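Clirthorpe Writers' Help Pages
Section: Submissions and Editors

Withdrawing a story from one magazine after another accepts it

Posted by Wanpen Wiriya

I would be grateful for guidance on a matter of procedure. In December I submitted a short story of 3,000 words to two quarterly magazines, both of which allow simultaneous submissions. Zenidby has now accepted it. The second, Virnon, has held it for 13 weeks without a reply. Its guidelines ask authors to give notice "promptly" if a piece is taken elsewhere, but do not say how. Should I write to the editor by name, or use the online form? I also submitted two poems to Virnon in the same packet and would like those to remain under review.
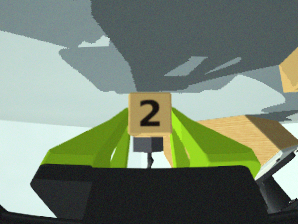

Replies

Lamduan Bunnag

Congratulations on the acceptance. Please give notice today, before you sign anything with Zenidby. Most submission systems have a withdraw button, but it generally removes the whole packet. As your poems are in that packet, do not use it. Send a message through the system, or to the general submissions address, stating the following:

The title of the story, exactly as submitted.
The date on which you submitted it.
That the story is withdrawn and the two poems remain available.

You need not name the magazine that accepted the work. An apology is not required where the guidelines permit simultaneous submissions. Keep a copy of the message with your records. If no acknowledgment arrives within 17 days, one short follow-up is acceptable.

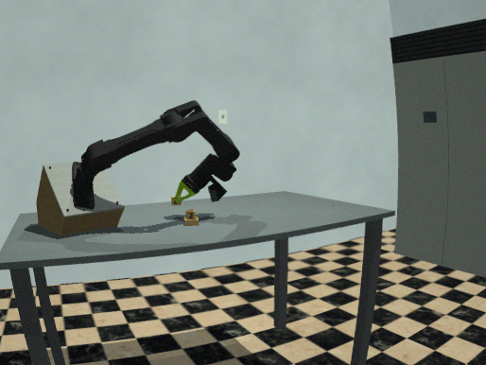 Cledwyn Sayce

I do not agree with sending to magazines that take that long. Just withdraw all of it and start again elsewhere.

Jaruwan Suksawat

The advice from Lamduan Bunnag is sound, with one addition. Read the contract from Zenidby for its wording on first rights. A story of mine, 918 words long, was once accepted by two magazines in the same week, and the second editor had already begun laying out the page when my notice reached her. She was courteous, but I have not submitted there again. I would also put the title and the word "withdrawal" in the subject line, as general inboxes are often read by several people.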